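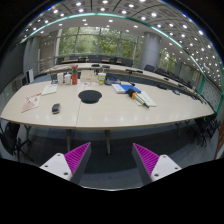 What does Esimar do?

We look after shared tables. Meeting rooms, staff rooms, study rooms, the big table at the library where the knitting group meets at ten and the tax help people come in at noon. We tidy them, we sort what gets left on them, we fix the wobbly ones, and we teach the people who use them a simple way to keep them usable between our visits.

About us

Esimar started with one table in a community hall in Ruawai. It was a lovely big thing that could seat a crowd, and on most days you could use about a third of it. The rest was cups, folders, flyers from something held in May, and a stapler with no staples. A few of us who met there got into the habit of coming early to clear it, and then other groups asked if we would do theirs, and then an office down the road asked what we charged. We hadn't thought about charging! We opened properly on June 14, 2010, with two trolleys, a label maker and a van that needed a new clutch.

We're still small and we still love a good table. It's the piece of furniture people share most and think about least, and we get a real kick out of walking into a room at seven in the morning and leaving it so the first meeting can just sit down and start.

What we look after

Meeting and conference tables are the biggest part of our work. Long ones, round ones, the sort made of sections that drift apart over the year until a pen rolls into the gap. We clear them, wipe them down, line the sections back up and check the feet.

After that come staff room tables, which are mostly about food and drink, and training rooms, which are mostly about paper. We do some reading rooms and a couple of church halls too. Home dining tables aren't something we take on as regular work, although we've been known to give advice over the phone to anybody who rings and sounds desperate.

How a visit goes

We start with the drinks. Paper cups and takeaway lids go first, then we empty anything with liquid in it before a single sheet of paper gets moved (we learned that one the hard way, with somebody's only copy of a seating plan). Reusable bottles and travel cups get rinsed and stood upright on the return shelf.

Paper is next. Loose sheets go in one pile, booklets and pamphlets in another, and folders stay closed. We don't read what's inside them and we don't take anything out. If a booklet has been tucked into a folder, it stays tucked. Somebody put it there on purpose, and they'll be looking for it in that spot.

Then the small stuff, which is our favourite part. Glasses cases, erasers, phone chargers, mouse pads that have wandered off from their mouse, tape measures, single earrings, little hand tools left behind from hanging a poster. Small things get a tray each, with a tag saying which table and which end. Phones, laptops and tablets are never put in a tray. They go straight to the front desk and we get a signature for them.

Last of all we clean the surface, working from the middle out to the edges, and tuck in the chairs. A pale tabletop shows every ring and every pencil mark, so those get a second going over.

The return shelf

If there's one thing we'd like every room to have, it's a return shelf. Ours is called the Cornum, after the first street we had a workshop on, and it's a plain open shelf with a lip at the front so bottles don't slide off. Things found on the table go on the shelf for 6 working days. After that they go to the office, and whatever the office doesn't want goes to the op shop.

You don't need to buy ours. A bookcase works, a windowsill works, and one of the schools we visit uses an old shoe rack and swears by it. What matters is that it's in the room, at a height where people will see it on their way out.

Last year we tagged 683 items across all our rooms. We keep the tally on a whiteboard in the workshop, and it's a bit of a sport around here to guess the number before it goes up. Water bottles win every time. Umbrellas come second in a wet year.

Repairs

Our repair bench is at Gavance, out the back of the old seed store. We re-glue edging, replace feet, tighten legs and fill small dents. We can match most colours of laminate and have a drawer of samples going back years, including plenty that aren't made anymore. If a table has had it, we'll tell you, and we'll help you find a second-hand one before you go looking at new.

Working with us

Most places start with a single visit so we can see the room and you can see how we go about things. A single visit is $100 for one room, and we'll leave you with a written list of what we found and where we put it. Regular visits are weekly or fortnightly, before hours or after, whichever suits your neighbours.

We also run a short morning session for staff on keeping a shared table clear. It's friendly and hands-on, there's morning tea, and you'll go home wanting to do your own kitchen bench.

The workshop is open weekday mornings. Come to the side door, the front one sticks. If you ring us, extension 1110 gets you the bench, and if it rings out we're probably under a table somewhere, so leave a message and we'll call you back the same day.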